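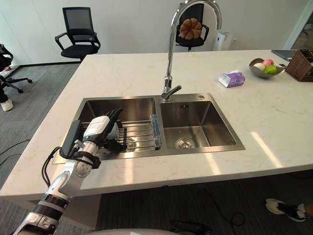 kitchen set collection, November batch. we're at 37 usable episodes for the sink tasks and the target is 2000 so. yeah. long way to go. Fingers over the dish rack is where most of our bad demos come from - operators curl too early and catch the rods. start high, then come down

Catarina Simões is rewriting the labels tonight. "put away" was covering 4 different things, no wonder the policy got confused

also pls stop deleting failed grasps!! tag them and leave them in, we want teh recoveries

Lovisa Grønli asked if we move the fruit bowl between runs. yes, every 3 episodes. the faucet obviosly stays where it is

next up is the Skjelbred kitchen, darker counters, smaller sink. more when the upload finishes - still crawling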